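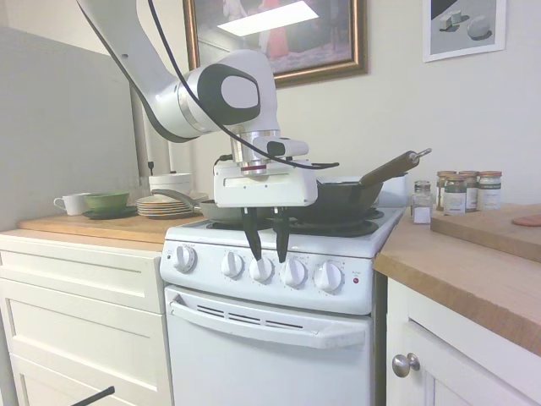
*Last changed: Saturday, May 19, 2018 (F. Ersoy)*

# harness-kitchen-budget

In this repository we keep the equipment plan for the Harness kitchen cell. It holds the price lists, the order forms and the notes which explain why a certain part was chosen. The control code is kept in another place, please do not put it here.

The plan is for the small parts and the props of the kitchen. The arm and the gripper were paid from the Dorkwood budget and do not appear in our sheets, except for the spare fingers.

## Files

- `plan.csv`: one row for each item we want to buy
- `quotes/`: offers from suppliers, as PDF
- `received.csv`: items which arrived and were checked
- `notes/`: free text, one file for each supplier

## Columns in `plan.csv`

| Column | Meaning |
|---|---|
| `item` | short name, in English |
| `group` | `arm`, `stove`, `counter` or `safety` |
| `supplier` | as it is written on the offer |
| `price` | in euros, with tax and delivery |
| `needed_by` | month only |
| `state` | `wish`, `asked`, `ordered` or `received` |

If the price is not known yet, leave the field empty. Do not write zero. The sum script reads a zero as a gift, and then the total looks better than it is.

## Limits

We may spend 1,000 euros until the end of July. It is divided in this way:

| Use | Euros |
|---|---|
| Spare gripper fingers and cable clips, from Araya | 405 |
| Stove, knobs and kitchen props, from Gastlow | 500 |
| Not divided | the rest |

The rest is kept for delivery costs and for things that break. Manee Sriwong must agree before it is used. One group cannot borrow from another without a note in `notes/`.

The cable clips are in the first line because the cable runs along the outside of the arm. I looked for a cheaper sleeve, but it would make us take the gripper off each time we want to change the cable, and I think the working hours cost more than we save.

## Spare stove
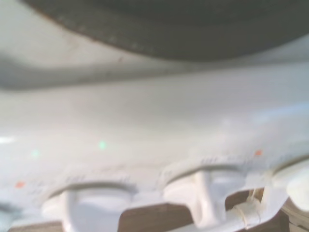

A second stove takes the largest part of the Gastlow money, and we should ask for the same version as the one in the kitchen. The catalogue has two versions with the same order name, so the name alone is not enough. Please compare the front panel before you sign. Ours has small coloured marks above the knobs, some red-orange and some green, and each knob has a raised grip bar on its face. If the bar is flatter or the marks are missing, the labels we already made for the knob tasks will not fit the new stove. Ask for a close photograph of the panel and save it with the offer in `quotes/`.

Knobs can also be bought alone, in a bag of 5. It is enough for one full front panel. I put the bag as `wish` for now, as the stove has priority.

## How to add an item

1. Add the row to `plan.csv` with state `wish`.
2. Run `make sum` and read the total for your group.
3. If the total is under the limit, write to Manee and change the state to `asked`.
4. When the order number comes, add it to the supplier note.

## Open points

- Gastlow has not confirmed if the delivery of the stove is included in the price.
- The spare fingers have to be the same length as the present ones. The drawing is still missing from `quotes/`.
- Plates, cups and spice jars have no group of their own. Use `counter` for them.

Questions about prices go to Fadime Ersoy, questions about limits to Manee Sriwong.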